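Applies to solid and veneered tops finished with hardwax oil. Lacquered or varnished tops need a different method and are not covered.

# Re-oiling a pale worktop or table without turning it yellow

Most complaints about re-oiled tables come down to three faults: a sticky surface, a patchy sheen, or a colour two shades darker than before. All of them are set up during preparation and only show once the oil has cured. The method below was written for the benches and tables in the Cliltdale workshops and works equally well on a kitchen table at home.

## What you need

- Sanding block and abrasive discs, 120, 180 and 240 grit
- Vacuum with a soft brush head
- White nylon pad (not green, not brown)
- Lint-free cotton cloths, old shirts with the seams cut off will do
- White-tinted hardwax oil for pale timber, clear for everything else
- Plastic scraper
- Metal bucket with a lid, part filled with water
- Nitrile gloves

We use Pitotero oil, stock code 2427 in the Altgate catalogue. Any hardwax oil will do if it is the same type as the existing finish. If you do not know what is on the top already, carry out the test in the next section before buying anything.

## Identify the existing finish

Put a few drops of water on a worn area and another few on an area that gets little use. Leave both for 10 minutes.

On worn oil the water soaks in and leaves a dark mark, while on sound oil it sits as a bead and wipes away. If it beads everywhere, including where the surface is plainly scratched, try a scraper on the underside. Lacquer comes off as brittle flakes or white dust. Oil gives a soft, slightly waxy shaving.

Do not skip the unworn area. A table that passes there and fails in the middle can often be patched without sanding the whole top.

## Sanding

1. Clear the top and wipe it down with a damp cloth. Let it dry fully.
2. Start at 120 only if there are stains or rings. Otherwise start at 180.
3. Work with the grain in overlapping passes. Keep the pressure even and do not tilt the block at the edges.
4. Vacuum between grits. Loose grains from the coarser disc will scratch the surface at the next stage.
5. Stop at 240. A finer surface closes the grain and the oil will not key properly.

On veneer, leave out the 120 altogether. The face layer may be well under a millimetre thick and there is no repair once it has gone through.

Pencil lines are a useful check. Draw light squiggles across the top before each grit and sand until they have gone. Any left behind show a hollow, which should be worked by hand.

## First coat

Stir the tin, do not shake it. Tinted oils settle badly and the pigment at the bottom needs lifting for a good few minutes.

Pour a small amount on to the surface and spread it with the scraper, then work it in with the nylon pad. Cover a section you can reach without stretching. Long tops should be done in full-length strips, keeping a wet edge, as a join across the grain will be visible for good.

After the time given on the tin, wipe off everything that has not soaked in. The surface should feel barely greasy. Too much oil left on at this stage is the usual cause of a sticky top.

Put used cloths straight into the bucket of water. Oily rags can heat up and catch fire by themselves when left in a heap.

## Second coat

Leave the first coat overnight with a window open. In December, or in any unheated room, allow twice that. Rub down very lightly with a clean nylon pad, vacuum, and apply the second coat more thinly than the first.

## Checking the result

View the top from a low angle with the light coming towards you. A soft, even glare means the oil has been taken up evenly. Dull patches are thirsty spots and can be given a little more oil. Shiny patches are surplus and should be buffed off before they cure.
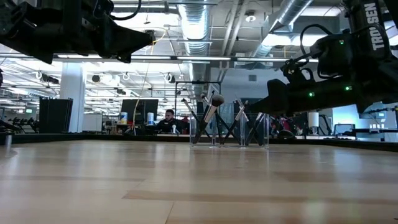

*Text: Senyo Odoi. Checked by Tormod Eide, Cliltdale workshops.*

Grain contrast is worth checking at the same time. On pale timber with alternating tan and cream stripes, clear oil deepens the tan more than the cream. A white tint holds the two closer together, though a heavy coat will leave a chalky film in the open grain.

## Curing and care

Light use is possible after a day. Keep water, hot pans and rubber feet off the top for 4 days, and do not cover it with a cloth or plastic sheet during that time.

Clean with a wrung-out cloth and mild soap. Avoid washing-up liquid, which strips the oil. Re-oil worn areas when the water test fails, using the second-coat method only.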